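Nonstead Hospice Fun Run Records

Hello, and thank you for stopping by! This folder holds the sponsorship and finish-time records from the Nonstead fun run, which raises money each September for home nursing visits. Ditte Juhl started keeping them on paper years ago, and Mudassar Bangash very patiently typed them all up (some of the handwriting was his own, so he can't complain too much).

What's inside

runners.csv has one row per runner, with bib number, age band and finish time in minutes. pledges.csv has one row per pledge, in whole dollars. There are 200 runners in all, and 19 of them walked the course, which we are every bit as happy about.
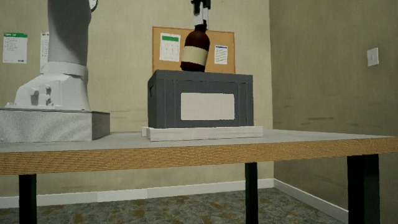 Names and home addresses were taken out before anything was shared. Finish times over 90 minutes are marked "late finish", a label Suqin Dai would dearly love to change, and we may let her.

Known gaps

Pledges paid in cash on the day were sometimes lumped together under one bib, so please be gentle with the per-runner totals. If you spot a mistake, write to Myrto Christodoulou and she'll fix it in the next update.
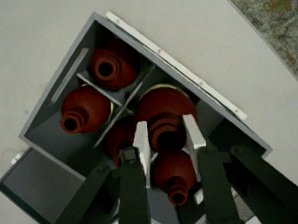
Dark red vases in an open gray box with dividers.

Free to reuse with credit to the Nonstead fun run.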